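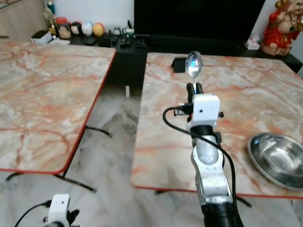
A spoon held up in front of the marble-patterned tables with the red edging.

Rowena Dimaculangan buys second-hand tables and has done so long enough to have opinions about edges. The edge is where a table gives itself away, she says, and it is the first thing she runs her thumb along.

"People look at the top. I go straight to the trim. If it's lifting at the corners, water has been getting in and you'll be gluing it forever."

She runs Ulex, a small furniture hire and resale business in Ratlow that supplies halls, canteens and the odd film set. Her favourite stock is the marble-patterned kind, cream and grey with rusty veins. She has handled over 800 tables of all sorts and says the patterned ones go out most often.

"A plain white top shows every cup ring and every scratch. With the veins you can't find the mark you made yesterday. They hide a lot of tea."

The red edging is more divisive. Some customers ask her to swap it for black. She will do it for a fee, but tries to talk them out of it first.

"The pattern's got orange and pink in it already. You put black round that and it looks like a funeral notice. The red picks the colour up."

Legs are the other half of the job. She prefers black metal ones with crossbars, and checks each joint by leaning on a corner. A table that rocks goes back to the workshop, which is a lock-up behind the old Frandsen bakery. She keeps a tin of 36 rubber feet there and runs out every July, when the school holiday bookings come in.

Putting two tables side by side sounds simple, but she gets more calls about that than anything else. Floors are rarely level, and customers want one long surface.

"I tell them to leave a gap. Push them hard together and one ends up higher, then somebody slides a plate across and catches the lip. Leave a gap you can see and people respect it."

Cleaning is warm water, a drop of dish soap and a dry cloth. She does not use spray polish. For cutlery, which she also hires out in sets of 20, the rule is similar – wash, rinse, dry straight away. Spoons get the most attention.

"You hold it up and look in the bowl. If the light comes back clean, it goes in the box. If it's cloudy, do it again. Forks, you can get away with more."

Her next delivery is to Odano, up two flights of stairs with no lift. She is charging extra for the stairs.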